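Hand-held gripper fingers: soft fruit slipping or getting squashed

jneves79
Posting the finger question separately so it doesn't get lost in the build log. Two hand-held parallel grippers, black plastic fingers, thin blue strips on the inner faces. Corn and oranges are easy. Grapes are where I have trouble. Squeeze lightly and they roll out sideways, squeeze harder and the skin splits. I'm using both grippers at the dining table, one in each hand.
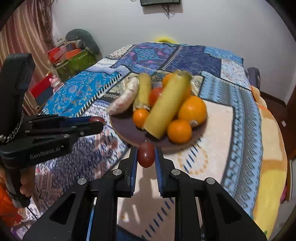 Stamatopoulos Street Shared Workshop / Robotics Bench Group

Both have a grape at the tips there. I can get that far most of the time. Moving it to a bowl is where I lose it. Has anyone changed the strip material, or should I reprint the fingers with a hollow for round things?

oreo344
Don't reprint yet. Try a softer strip first. I used 3 mm silicone sheet on mine and stopped splitting cherry tomatoes. Clean the plastic with alcohol before you glue or it peels in a week.

Rosângela Macedo
I disagree about going softer. With soft pads you can't feel when you've closed too far, and on a hand-held that feel is all you have. I'd put a stop on the trigger. A screw and a nut will do.

oreo344
A stop works for one size of grape. He has oranges on the same plate.

Rosângela Macedo
So back the screw out for the oranges. It takes a few seconds.

sakon_bench
How far up the fingers are you gripping? With only the very tips you get almost no contact. I go in about a finger width and it helps with anything oval. Also pick it up across the short side.

jneves79
Right at the tips, so that could be part of it. I'll try deeper first, it's free. I have some silicone sheet left from the Trutico feet and can cut strips after that.

Rosângela Macedo
Change one thing at a time or you won't know which one did it. And post how many you drop.

jneves79
Will do. Jaime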